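Plimitz stops after 2 episodes on my TV

I pay for Plimitz since November and it plays well on my phone. On the television every series stops after the second episode with code 458. I already installed the app again. What can I try?

tromthorpe_viewer

vanden274

Please sign out on all devices from the account page, then sign in on the TV first. For me the code was gone.

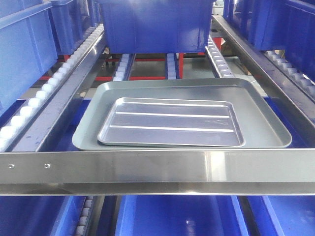
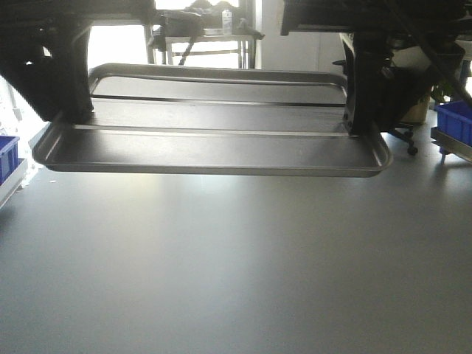

toledo105

Same problem with me. Turn off "autoplay next" in the TV app. I must press Play each time, but it continues.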